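The Twelve-Step Face, and Why I Quit at Four

My bathroom shelf came down on a Tuesday, at 6:40 in the morning. I was brushing my teeth. There was a small creak, then a pause in which I had time to look up, and then the whole thing let go of the wall and delivered 16 bottles of skin care into the sink, the bathtub and the open toilet.

I would like to say I mourned them. What I felt, standing there with foam on my chin, was closer to what you feel when a dinner guest announces he has an early start.

I had been collecting the stuff for four years. It began with a moisturizer, as these things do. The moisturizer came with a leaflet, and the leaflet explained that moisturizer on its own was more or less a waste of time unless the skin had been prepared to receive it. So I bought a toner. The toner wanted a cleanser. The cleanser, being foamy, was said to strip something called the barrier, which I had never heard of and now had to repair, twice a day, with a cream from Serkis that smelled like the inside of a new shoe. By the second winter I was putting on things whose only job was to calm my face down after the other things.

My friend Ebony Costigan, who cuts hair and has seen more faces up close than any dermatologist, told me at the time that I looked "buffed." I took it as a compliment. I understand now that she was describing a car.

I don't think skin care is a swindle, exactly. Sunscreen works. A plain cream on dry skin works, and your grandmother could have told you so for the price of listening to her for an afternoon. What I object to is the routine, the long one, the one with an order and waiting times and a separate drawer for Sundays. We have taken washing your face and turned it into a part-time job with a uniform.

Look at the language. You don't put on a serum, you "layer" it. You don't stop using a product that stings, you "build tolerance." There is a liquid on sale from Baek that promises to "re-educate" the pores, and I have spent a good deal of time wondering what they were taught the first time around. When my skin went red and flaky in February, a woman at the counter told me it was "purging," and that this was a good sign. I asked what a bad sign would look like. She thought it over and said probably the same, but longer.

That exchange cost me a second bottle. I want to be fair and admit I was a very easy sale.
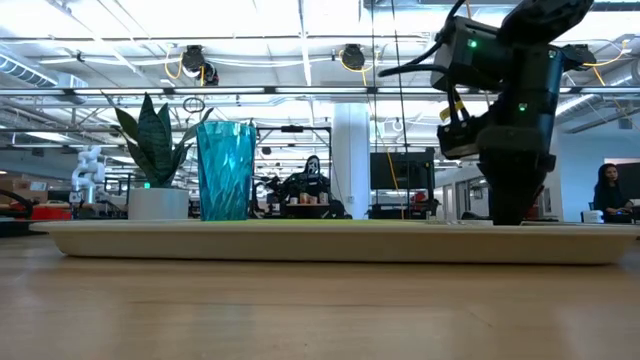
The money is the part people like to argue about, so let's have it out. Over those four years I spent a little more than 3,000 dollars, which I know from an evening with my bank statements that I don't recommend to anyone. My brother-in-law Roel Kramer spent less than that on his motorcycle. He brings this up. The motorcycle, he points out, goes somewhere.

But I mind the money less than the minutes. My evening routine took 30 of them if I did it properly, with pauses for each coat to sink in, and I did do it properly. I stood in my bathroom every night with a wet neck, waiting for one substance to be absorbed so I could apply the next, like a man painting a fence in a country where it never stops drizzling. I could have learned Portuguese. I could have gone to bed.

The defenders of the long routine will say that it's self-care, that those minutes are the point. I've had this conversation with Josefien Martens, my neighbor across the landing, who is devoted to her ten steps and who is, I must report, glowing. She says it's the only half hour of her day when no one asks her where anything is. I can't argue with that and I won't try. If you have three children and a locked bathroom door, put on whatever you like in there. Put on gravy.

What I will say is that a locked door is free. You can sit on the edge of the tub and stare at the grout with no cream at all. The peace was in the door the whole time, and somebody has managed to sell it back to us in a frosted bottle with a dropper.

Droppers, by the way, deserve an essay to themselves. I have never owned one that could reach the last inch of the bottle. There was always a little golden puddle down there, eleven dollars' worth, sliding from corner to corner while I jabbed at it. I once cut a bottle of Andley night oil open with a hacksaw. It was plastic, I wore goggles, and I got four more nights out of it. My wife came in halfway through and went out again.

And then there is the matter of whether any of it shows. I ran no experiment, but life ran one for me. After the shelf came down I was too cross to replace anything, so for six weeks I used what had survived: a plain cleanser, a tub of cream, a sunscreen and a lip balm. That makes four. I told no one. I waited for remarks. My colleague Maarten Dekker finally said, one morning by the elevators, that I looked well. He wondered if I had changed my glasses.

I had not changed my glasses. I have gone over it many times, and the only conclusion available to me is that for four years people had been looking at my glasses.

I suspect this is true for most of us. We lean in to the mirror until our noses fog it, and at that distance anybody's cheek looks like the surface of a waffle. Other people stand farther off. They are thinking about lunch. The pores on which I lavished so much attention were never seen by a soul except Ebony, and she only looks at them because my head is in the way of my hair.

The trade knows this, I think, and so it keeps inventing new places to worry about. When the face was full they moved to the neck. Last year it was elbows. Melina Rallis, who was my sister's college roommate and now sells the Drokon line from her living room, tried to interest me in a mask for the backs of the knees. She's a lovely person, and she looked me in the eye when she said it. I asked her who was behind me with a magnifying glass. She said that was a very closed attitude, and gave me a sample, and reader, I used it. My knees were slippery for a day and I nearly came off a bar stool.

So I'm not pure. I'll also confess that I kept one bottle that has no business in a four-step household, a rosewater spray that does nothing whatever. It doesn't claim to do much, either. The label says "refreshing," and if you spray water in your face on a hot afternoon, you are refreshed. I call that the last truthful sentence in the industry.

My proposal, for anyone standing in front of a shelf of their own, is modest. Take everything down. Put back whatever you would buy again tomorrow if you had to carry it home in the rain. Give the rest to a teenager, except the acids, because teenagers can't be trusted with acids and will do their whole heads. Then wait six weeks and see who notices.

The one thing I'd warn you about is the first few nights. You will finish at 10 past the hour with a clean face and both hands free, and you'll stand there. You'll pick up the lip balm and put it down. I alphabetized the medicine cabinet. On the third night I flossed so thoroughly that my dentist later asked if something was wrong at home.

The shelf is still in the hallway, leaning against the coats. My wife wants it back up for towels. I've told her I'm looking for the right screws.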